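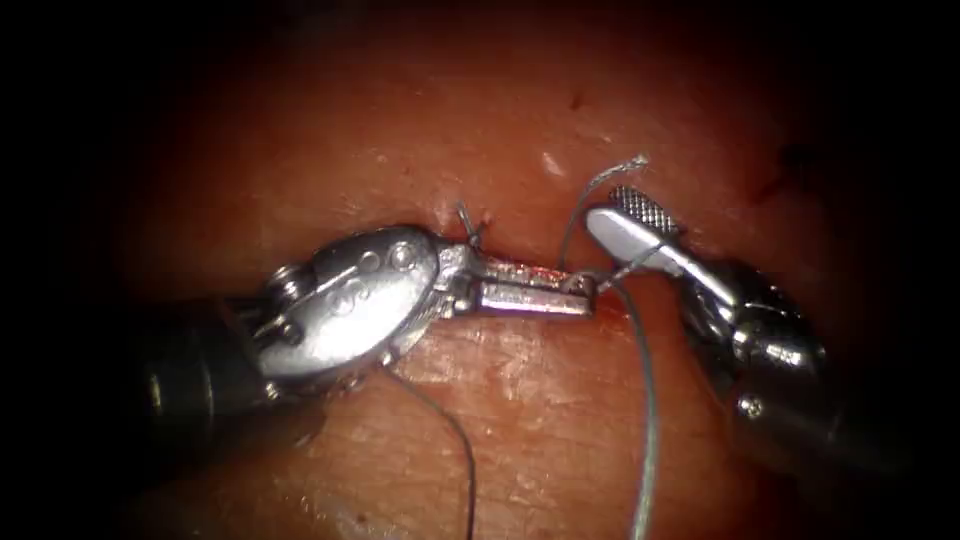
Fig. 1. Two instruments, one suture. Left jaws closed on the thread, right jaw open by the loop.

Courses > Robot Software > Lecture Notes > Week 5: Who Is Holding the Thread?

This site uses cookies to remember your login and your place in the notes. Accept / Manage settings

OK, picking up where we stopped last time. I promised you a week on state estimation for two-arm tasks, and I'm going to do nearly all of it with suturing, because I love this problem and because it breaks every lazy habit we built up in the pick-and-place weeks (remember the blocks? blocks were so kind to us).

Start with the question your planner has to ask before it does anything at all: which arm has the thread? In Fig. 1 I'd say left, and I'd say it pretty fast. The jaws are shut and the strands come together right at the tip. The right one is open, so it isn't holding anything, even though its jaw sits really close to the loop. Now write that as code. Most of you will write "jaw angle below threshold, therefore grasping," and that gets you a yes on the left arm for the wrong reason. Closed jaws with nothing between them give you the same number, or near enough that the encoder won't save you. Suture is thin!

So in the Isard stack (that's the one you all have installed by now, please tell me you do) we keep a belief for each arm with four values: free, near, holding, unknown. I fought against "unknown" for a whole semester and Lærke Hafþórsson talked me into it, and she was right. Without it the planner takes a shaky guess and runs with it, and the next thing it does is pull.

Three sources feed that belief. Jaw angle from the arm. Tip position in the camera frame, from the kinematics plus whatever correction you've calibrated. And the thread mask out of the segmentation network, which is where things get messy. Look at the thread color in the figure, a sort of grey-green on pinkish red. Great contrast, you'd think. But then look at how bright the metal wrists are, and remember the tissue is shiny too. Highlights love to turn into little fake thread segments. Last year's class trained on 4000 labeled frames and still got phantom strands along the edge of the wrist. What helped most was masking out the instruments first, using the projected tool model grown by a few pixels, and only then looking for thread.

Of course that mask also eats the real thread right where you care about it, at the jaws. I don't have a lovely fix for this. What we do is trace each visible strand up to where it goes under the mask and extend it a short way along its tangent. If two extensions meet near a tip, raise the probability of "holding" for that arm. If only one gets there, raise "near." Rochelle Ambrose wrote the version in the Haddad repo and hers is cleaner than mine, so read hers.

Strands and ends. Please don't assume one thread equals one curve in the image! In Fig. 1 one piece arches up and ends in a little frayed tail next to the right grasper, another runs down past it and out the bottom, and a third comes out from under the left wrist. Which of those connect to which? The picture alone won't tell you. You also have cut tails poking up from the stitch that's already there, and those are short and stiff-looking and a tracker will happily grab one and call it the free end. Keep a list of finished knots in the world model, with a small keep-out region around each, and ignore thread ends inside it. Cheap and boring, and it works surprisingly well.

Handoffs. The rule in our task graph is that an arm may not open until the other arm has been "holding" for 5 consecutive updates. We run the belief at 50 Hz, so that's a tenth of a second, which feels like forever when you watch the log and is nothing at all when you watch the arms. If you go lower you'll get drops. If you go much higher the whole thing gets sleepy and people start hacking the timeout, and I can always tell when you've hacked the timeout.

For the lab:

Load the Litiswood bag and replay it with the belief node on. Plot both arms on one axis.
Find the 2 places where the left arm flips from holding to unknown and back. Write me a paragraph on what caused each one. Screenshots welcome.
Swap the plain threshold for the strand-extension update and replay. Did either flip go away? Did you get a new one? (I did.)

Turn in the plots and the config file. Next time: collision checking between the shafts, bring questions about the Grilel wrapper, I know it's ugly.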